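Archives > Toy Library and Playroom List > Storage and Sorting

Subject: Re: [playroom] clear bins for the small pieces, again
Date: 13/11/2021

> I've been reading up on this and I think we should move everything to
> clear tubs before the next session. Children can see what is in each
> one, so they put things back in the right place without being told.
> The Tralar set is 38 tubs with lids and there is an offer on. We did
> the dressing-up corner this way in August and it has stayed tidy ever
> since. Can anyone see a reason not to?

I can see a few, so I'll have a go.

First, the dressing-up corner has stayed tidy because half the clothes went to Cosden and never came back. I'd like to see it with the full rail before we give the tubs any credit.

Second, "children can see what is in each one". Can they? It depends on what you call clear. The frosted sort is clear in the catalogue and cloudy on the shelf, and once it is above a small child's eye level all they get is the underside and a vague shadow. The properly see-through ones are better, I grant you, as long as you put one kind of thing in each. Put two kinds in and you are back to tipping the lot out to find the one you want.

Third, the pieces that give us trouble aren't the ones that live in tubs. Balls and pretend fruit go back without any fuss, being big enough to notice. What gets left out is the little stuff, and the cylinders are the worst of it.
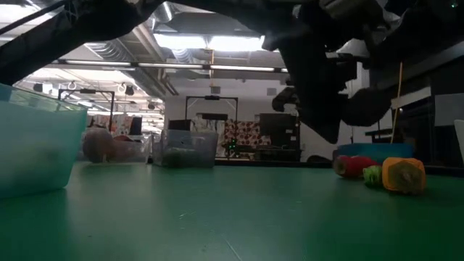 They roll, for a start, and they come in different sizes, so they don't stack or line up, and a tired adult at the end of a session will sweep them into whichever container is nearest. I have done it myself. A shallow tray does more for me here than a deep bin — you set it flat at the end of the table, the pieces go in one layer, and you can tell at a glance if the orange one is missing. With a deep bin you have to dig.

On the money: the person who costed this at Tessier told us 429 for the full set with delivery, and I don't believe the offer brings it down by as much as the leaflet makes out. For that we could have trays for every table and still replace the Purutar blocks, which are in a sorry state. The last time I went through them there were 34 left in the box and a good few had been chewed.

What I would agree to is a trial. Get five tubs, any make, and use them on one table for a month. Use trays on another table. Same toys on both, same people clearing up, and don't tell the children which one we are hoping for. If the tub table is quicker to clear I'll say so on this list and carry the rest of them in from the car.

One more thing about lids. Please, no lids. They end up under the radiator, and then someone forces the wrong one on and it splits at the corner. The old snap-on boxes went that way and I'm still finding bits of them.

Also, whoever has the key to the tall cupboard, could you leave it on the hook? I couldn't get at the labels last time.

Filed under: Sorting and tidying, Small parts, Money matters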